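Sim cell: arm base pose and grasp height keep drifting after scene reset
Simulation and Digital Twins > Cell setup
4 replies · 200 views

kaltent_rig
Setup first. Single Franka arm in the Tanner scene, the one with the sofa, base on the floor.
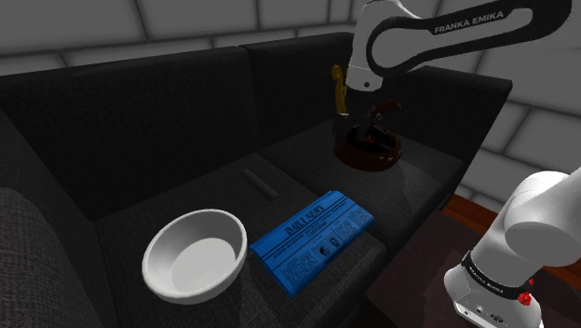 The controller is position based and physics runs at 1,000 steps per second. After a reset the arm goes to its home pose correctly. Every reset after that puts the wrist slightly lower over the seat than the one before. By the 9th reset the fingers touch the cushion on an approach that cleared it on the first run. Joint readings match the commanded values, so the error has to be in the base or in the seat. I have re-entered the base transform by hand twice and it fixes things until the next batch. Where should I look?

clastside
Base is not fixed to the world. If the root link is only resting on the floor, the solver lets it sink a little under load, and your reset restores the joints but leaves the root alone. Add a fixed joint from world to base link and write the root pose in the reset as well. I had the same thing on a Priltent cell in October and that cured it.

offset_table
Disagree. A sinking base would tilt sooner or later, and he would see the tool angle go off. He only reports height. I would check the collision shape on the sofa. If the cushions are convex pieces generated at load time, the seat surface can end up above the visible mesh. Turn on the collision view and compare.

clastside
A shape generated at load does not change between resets. He says it gets worse each time. A bad seat mesh gives a constant offset.

offset_table
It does change if the reset script reloads the asset and applies scale again. Seen that more than once. Print the sofa scale before and after.

kaltent_rig
Ran both checks. Sofa scale is identical before and after, and the collision view sits on the mesh all along the seat. Root pose is the problem: z drops a little at each reset, no measurable tilt. The fixed joint was in the file but disabled, left over from when the base was moved for reach tests. Enabled it, added the root pose to the reset, ran the batch again. Height is constant on all resets.

offset_table
Fair enough. No tilt still surprises me. Wide contact patch under the foot, maybe. I would keep the scale check in the script anyway.

clastside
Also raise an error at startup if that joint is disabled. Otherwise the next person who moves the base will leave it off again.

kaltent_rig
Added. Startup now stops if the joint is disabled or the root is off its stored pose. Stored pose is in the cell config, next to the home position.

12 people found this thread helpful · 3 shares

Related threads
Gripper fingers pass through thin objects at low step rate
Home pose differs between Kaltent and Priltent configs
Reset order: objects first or arm first?
Contact offset settings for soft furniture

Contact · Forum rules · Back to top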